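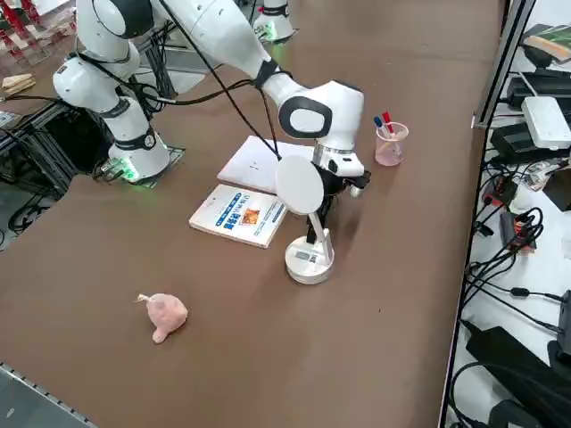
Back from the ration card camp in Diment. The food office sent 2 clerks and one printer. We had asked for more in September and again last month.

The main problem is old cards. 59 families in Diment have cards that still list people who died or moved out. The shop gives grain by the list on its own register, and that list doesn't match the cards.

Families in Cidum have the opposite trouble. Children born in the last few years were never added. Parents turned in the forms, but they were given no receipt, so there is no way to follow up.

11 households have no card at all. Most are widows living apart from their sons. The clerks said they count as part of the son's household. We asked for that rule in writing and didn't get it.

We filled out fresh forms for all 11 and kept copies. Every form was stamped before people left. That took most of the afternoon.

Fu could not come because the road was being dug up. We will go there ourselves with blank forms. If you live in Fu, please keep your old card and a copy of any ID ready. Don't pay anyone for the form. It is free.

The shop in Skudumex has been opening 2 days a month. The notice on its own door says it should be open every week. We took a complaint signed by the women's group to the block office, and it has been entered in their book.

Next meeting is under the tree by the Cidum school, after evening milking. Bring your cards.

21 Mar 2021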